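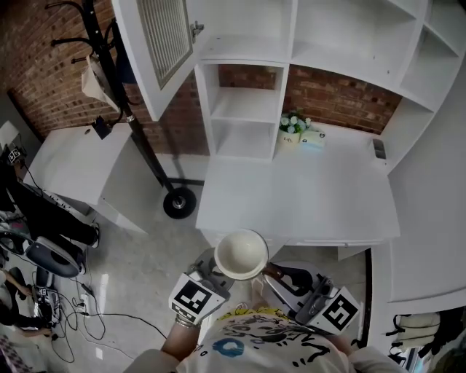 棚は全部埋めなくていいと思うんです、空いてる段があるから机が使えるので、とのお便りをいただきました。先月号の「上の棚、何を入れる?」への返事です。同じような声がほかにも。逆に、空けておくと家族が何でも突っ込むから先に埋める、という方も。どっちもわかる。

というわけで今月のクレムブリッジ便り(Clembridge)は机と棚の話のつづき。締切前で走り書きです、すみません。

まず結論めいたものから。白い造り付けの机は、とにかく物が目立つ。茶色い机なら鉛筆が転がっていても気にならないのに、白いとペン一本、輪ゴム一個が全部見える。天板がつやつやだとなおさら。だから置くものは決めてしまう。うちの机で定位置があるのは、奥の小さい鉢植え(白い花、クリーム色の鉢に「Life」の文字)と、その隣の白い小箱。あとは出したら戻す。できるだけ。

鉢は奥に寄せる派です。手前に置くと書きものの時に肘が当たる。いちど倒して、土が天板と壁のすきまに入りました。掃除機のノズルが入らない幅。割りばしに布を巻いてかき出すはめに。それからは背板から2センチ離して置いています。ぴったり付けると葉が当たるし、拭くときに鉢を動かすのが面倒になって結局拭かなくなるので。

鉢のことで聞かれたのが、文字入りの鉢は部屋でうるさくならないか。ひとつなら平気、というのが編集部の意見。文字ものが二つ三つ並ぶと、読んでしまうんですよね、目が。カレンダーや本の背表紙にも字はあるわけで、棚に本をたくさん並べている人は無地の鉢のほうが落ち着くかも。うちは上の段がすっかり空いているから、ちょうどいい。

次、ボウル。白い陶器で、内側がクリーム色。縁が厚くてぽってりしたもの。台所用のはずが机のほうに来たまま居ついています。用途はその日によって変わる。鍵、クリップ、飴、みかん。机に深さのある器がひとつあると、片づけがとりあえず「入れる」で済むから楽です。ただし底が見えなくなったら終わり。夜の8時に中身を全部出す、と決めてから少しましになりました。出してみると、何かの部品が必ず出てくる。何の部品かは毎回わからない。捨てられない。

縁の厚い器のいいところ。持ちやすい、欠けにくい気がする(気がするだけかも)、伏せたときに安定する。悪いところは重ねにくいのと、しまうときに場所をとること。机で使うなら重ねないから関係なし。底に高台がある器は、つやのある天板だと引きずった跡がつくことがあるので、持ち上げて動かすか、フェルトを丸く切って貼ってください。貼る前に底をよく拭くこと。これを省いて二日で剥がれた人がここにいます。

フェルトの話が出たついでに。Fomierの薄手フェルト、共同購入の分がまだ残っています。1枚799円。白と灰色、白はそろそろ終わり。ほしい方は受付の箱にメモを入れておいてください。部屋番号と枚数も忘れずに。先月は部屋番号のないメモが入っていて、まだ渡せていません。心当たりの方いらっしゃいましたら。

棚について、もうすこし。

お便りを読んでいて思ったのは、空いている段にも種類があるということ。手が届く高さの空きと、届かない高さの空き。造り付けの上のほうの段は、踏み台がないと奥まで手が届かない。ここに毎日使うものを入れると、三日目には机の上に出しっぱなしになります。入れるなら季節もの、空き箱、来客用の何か。入れるものがないなら空のまま。空けておいても家賃は同じだし、と考えるともったいない気がしてくるんですが、もったいながって買った収納かごが、今うちのクローゼットの中に積んであります。収納かごを収納している。

机の正面の、縦に二つ並んだ仕切りの段。座ったまま手が届く一等地です。おすすめは下を「今日」、上を「今週」。書類でも手紙でも編みかけでも。うちはいま両方とも空けてあって、何を入れるかまだ相談中。家族のひとりはスピーカーと言い、ひとりはお菓子と言っています。お菓子が優勢。

ルーバーの扉(すき間のある通気の扉)がついた戸棚、これも質問が多かったです。中が湿気ないので靴や掃除道具に向いている、と言われますが、ほこりは入ります。羽根のところに溜まります。掃除は軍手。軍手をはめて、すこし湿らせて、羽根を一枚ずつ指ではさんで横に滑らせる。雑巾でやるより早い。開けっぱなしで風を通しておく時間も作ると匂いがこもりません。開けたあとは頭上注意で。立ち上がったときに角が来る。蝶番のねじも年にいちどは見てください。緩んでいると扉がだんだん下がってきて、閉めるときにこすれる音がします。ドライバーで締めるだけで直ることが多いです。直らなければ管理室へ。

れんがの壁の部屋の方へ。赤いれんがに白い家具、見た目はいいのに粉が落ちます。目地の砂みたいな細かいの。白い天板だとこれまた目立つ。掃く→固く絞った布→乾いた布、の順で。いきなり濡れ布で拭くと赤茶色の筋が伸びてしまいした経験が。ブラシは柔らかいのにしてください。硬いのでこすると目地がもっと落ちてくる。壁に釘を打ちたい、という相談も毎月ありますが、共用規約で不可です。ごめんなさい。

かわりに使えるのが立てるタイプのコート掛け。黒い金属の、上にフックが曲がって出ているあれです。車輪つきだと掃除のとき動かせて便利。床がフローリングの部屋は、車輪に髪の毛が巻きつくので時々ひっくり返して見てあげてください。はさみでちょっと切って、ピンセットで抜く。上着を片側にばかり掛けると傾くことも。重いコートは左右に振り分けて。かばんは下のほうがいい。下に掛けるところがなければ、まあ、床。

机の拭き方、前にも書いたけれど短く再掲。
・物を全部どかす。鉢も箱も。持ち上げて下だけ拭く、はだめ。輪っかが残る
・水200ミリリットルに中性洗剤を数滴。多いとべたつく
・奥から手前へ。前の縁は手の脂がつくので二度
・乾いた布で仕上げ。つやのある天板は水滴の跡が残りやすい
・メラミンのスポンジは使わない。つやがとれて、そこだけ曇ります

最後のは、目立たないところで試してからと言われても、たいてい目立つところの汚れを落としたくて焦っているときなので試しませんよね。使わないと決めてしまうのが早いです。

お知らせをいくつか、駆け足で。

陶器市の件。Camenzindの器の持ちよりは7月にやります。場所は中庭、雨なら集会室。縁の欠けたものでもかまいません。植木鉢の受け皿にほしいという人が必ずいるので。新聞紙でくるんで持ってきていただけると助かります。くるむ紙は当日も少し用意しますけど、去年は昼前になくなりました。

株分け。Trultirskaの苗の棚を玄関わきに出しました。ご自由にどうぞ、ただし鉢は返してください。名札の字が雨で消えていて、何の苗かわからないものが混じっています。咲いたら教えて。

次号は引き出しの話の予定です。仕切りを入れるか入れないか。入れない派のお便りが今のところ一通もないので、こっそり送ってください。写真だけでも歓迎。締め切りは月末の正午、受付の箱かメールで。では、これから印刷に持っていきます。

(Clembridge便り 編集担当)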